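Biombo plegable Raltden de fibra trenzada

Catálogo de temporada. Separadores y mesas de trabajo

Hay muebles que uno compra por necesidad y termina cambiando de sitio cada semana por puro gusto. El Raltden es de esos. Lo tenemos en la tienda desde febrero y en este tiempo ha servido de cabecero provisional, de fondo para el escaparate, de vestidor en un rincón y de pared para una mesa de manualidades. En todos los sitios queda bien, y eso que al principio dudábamos de que un tono tan claro funcionara con los muebles oscuros de la trastienda. ¡Funciona de maravilla!

La trama es cerrada y regular, de un color tostado claro, y los largueros van en un marrón más oscuro que marca el ritmo de los paneles. Deja pasar un poco de luz y muy poca vista. Quien haya intentado separar un salón con una cortina sabe lo que se agradece una pieza que se sostiene sola, que se abre en el ángulo que haga falta y que por la noche se pliega contra la pared.

Nos gusta sobre todo en forma de U, abrazando una mesa por detrás y por los dos lados. Con esa disposición el rincón se vuelve un pequeño cuarto dentro del cuarto: la vista se queda en lo que hay encima de la mesa y el resto de la casa desaparece un rato. Para clasificar la compra, envolver regalos, montar maquetas o hacer fotos de objetos pequeños es comodísimo.

El otro protagonista es el tapete Uvier de fieltro, en azul verdoso oscuro. Lo recomendamos siempre junto al biombo porque el contraste con la fibra clara es precioso, y porque sobre ese fondo se distingue todo – una botella de té con tapón amarillo, un pulverizador verde translúcido, una caja azul de galletas, el estuche blanco y largo del film de cocina. Los colores claros saltan a la vista y hasta los plásticos transparentes se encuentran sin buscar.

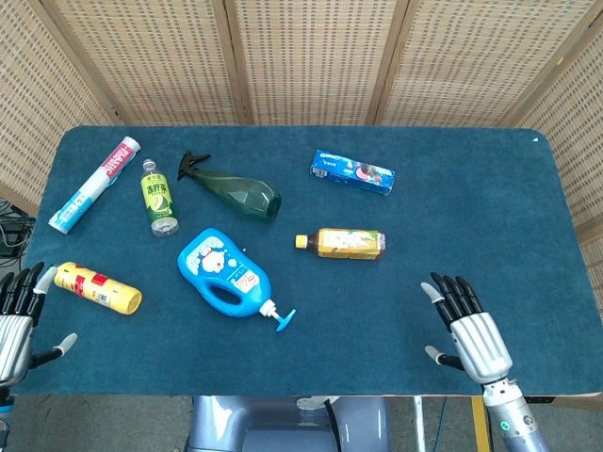
Página 21

El fieltro tiene además un tacto muy agradable y amortigua el ruido al dejar las cosas. Las botellas redondas tumbadas ruedan menos que sobre un tablero barnizado, detalle que parece una tontería hasta que uno vacía tres bolsas del supermercado de golpe. Se sirve cortado a la medida de la mesa. Pedimos que nos enviéis largo y ancho en centímetros, medidos en el propio tablero y sin descontar nada; el margen lo calculamos nosotros.

Cómo colocarlo

Abrid primero los paneles del centro y dejadlos paralelos a la pared. Después se traen los laterales hacia delante, poco a poco, hasta que queden en diagonal a ambos lados de la mesa. Conviene no dejarlo nunca del todo recto, que pierde estabilidad. En suelos muy lisos ponemos unos topes de goma en las patas (van incluidos en la bolsita de accesorios, junto con los tornillos de repuesto para las bisagras).

Limpieza y cuidado

Para la fibra, un cepillo suave o la aspiradora con la boquilla de cerdas, siempre en el sentido del trenzado. Nada de empapar. Si cae algo, paño apenas humedecido y a secar abierto, lejos del radiador. El tapete se cepilla igual y las manchas se tratan con agua fría y jabón neutro, presionando sin frotar. A la lavadora no va, por favor – ya hemos visto un Uvier encogido y daba mucha pena.

Acabados y pedidos

El biombo se fabrica en el taller Cirkow por series de 30 unidades, y entre una serie y la siguiente puede haber diferencias ligeras de tono. Si queréis dos piezas que vayan juntas, pedidlas a la vez. El plazo habitual es de 5 días laborables cuando hay existencias. El tapete a medida tarda algo más.

Quien prefiera tocar antes de decidir puede pasar por la sala Workneh, donde tenemos una muestra del trenzado y retales de fieltro en todos los colores de la carta. Preguntad por Abbas Nazari, que lleva la sección de separadores y os ayudará con las medidas. También se pueden pedir retales por correo.

Ficha revisada el 22 de octubre de 2021

Ver también: mesas rectangulares Cirkow, fundas para biombo, topes y bisagras de repuesto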